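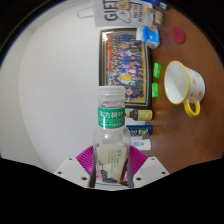
Bistside Launches Fidetti, a Home Visit for the One Table Where Everything Lands

FOR IMMEDIATE RELEASE
Istitz, 2019-05-14

I run Bistside, a very small home tidying business in Istitz, and I have news I've been sitting on since the winter! Starting in June we're offering a new kind of visit called Fidetti. It covers one table. You pick the table, we come over, and we work through it with you until you can put a plate down again.

Up to now we've only done whole rooms, and I love a whole room, but people kept walking me past the room they'd booked and stopping at the table on the way. It might be the round one by the wall where a mug, the remote and a bottle of detergent have all ended up as neighbors. I have one of those myself (mine has a stapler on it that I have never used), so you won't get any looks from me.

How a Fidetti visit works

A visit is two hours and costs $86, travel inside Istitz included. Before I come, please leave the table alone. I mean it! So many people clear up ahead of me, and then I spend the first half hour asking what was there before. I want to see the coaster where you really keep it, and I want to see how far it is from the mug.

We start by talking about what the table is for. Breakfast? Bills? Watching TV with your feet up? Then we take everything off, wipe it down, and put back only what belongs to that job. The rest gets walked to another spot in your home while I'm there with you. I don't leave boxes in the hall marked "sort later," and I don't sell bins or baskets. If you already own a tray we'll probably use it, and a shoebox lid does fine until you find one you like.

Detergent goes back with the laundry things, every time. Remotes get one fixed place within reach of the seat. Tissues are allowed to stay, in my book, and so is one drink.

What about the nice things?

I get asked this on the phone more than anything else, usually in a worried voice. Fidetti is no good to you if you're left with a bare table that looks like a waiting room. A framed group photograph with rows and rows of people in it is lovely, and if you want it leaning against the wall where you see it over your tea, that's where it goes. I'd only ask you to keep the space in front of it open so it doesn't turn into the back row of a parking lot.

Gift bags are harder. A bag with GIFT in big black letters and a cartoon on the side is cheerful, it stands up by itself, and it will sit on a table until next year if you let it. My rule is that a gift bag gets emptied or gets a job before I go home. Folded flat in a drawer for the next birthday counts as a job. So does holding the chargers, as long as it moves off the table to do it.

Bottles, and a word about tea

Drink bottles turn up at every visit we do, and I've stopped pretending they're all trash. Plenty of people hang on to a good clear bottle with a screw cap. I've seen them kept for watering plants, for rice, for buttons, and for tea. When there's a little heap of tea leaves at the bottom of one, I ask before I touch it, and I ask what the tea is too, as I'm nosy and I usually get offered a cup.

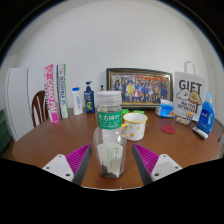
The same goes for labels I can't read. A green one with 东方树叶 across it means nothing to me until you tell me what it is, and I'd much rather hear it from you than guess. Your table, your words for things. If you do your talking in a language I don't have, bring a relative or a neighbor along, there's no extra charge and the table goes faster with another pair of hands.

For small stuff (little packs, loose caps, those green bits of something that lie around behind a mug for a month) we use what I call the saucer. Everything tiny goes on one saucer during the visit and we go through it at the very end, sitting down. It's my favorite part. Somebody always finds a thing they were looking for.

Where the idea came from

Last year I ran a free tidying evening at the Stöckli Rooms on the west side of town and handed out a card asking which part of the home people would fix first. We got 863 cards back over the season, and 818 of them were filled in well enough for me to use. I expected closets. Well, 511 people wrote down a table! Dining, coffee, kitchen, hall, one "table I suppose used to be a desk." I read them all at home over two nights and by the second night I was already drawing up the visit on the back of an envelope.

We tried it out on 10 homes in the spring, with people who had filled in a card and said yes to a call. Some things changed after those. The visit was going to be three hours and that was too long, everyone got hungry. I also dropped the printed checklist, which kept ending up on the table.

Booking for June

Bookings open today by phone or at the counter at the Stöckli Rooms, where we have our desk in the mornings. Afternoon and early evening visits are available, and if you can only do evenings please say so right away, as I only have so many of those. You can move your visit once for free with a day's warning. Kids are welcome, and they're often very good at the saucer.

If you've already booked a whole room with us you can switch to Fidetti or add it on at the end for $40. Just tell me when I call to confirm. I'm also happy to bring the visit to an older parent or a friend as a present, and we'll send you a card to give them (no bag, sorry!).

Reporters who'd like to come along on a visit are welcome as long as the household agrees first. I can also set one up at my own table, stapler and all.

About Bistside

Bistside is a home tidying business based in Istitz. We work in apartments and houses all over town, one room or one table at a time.

Press contact: Bistside, at the Stöckli Rooms, Istitz. Mornings are best, and please let it ring, I'm usually on the floor with a drawer.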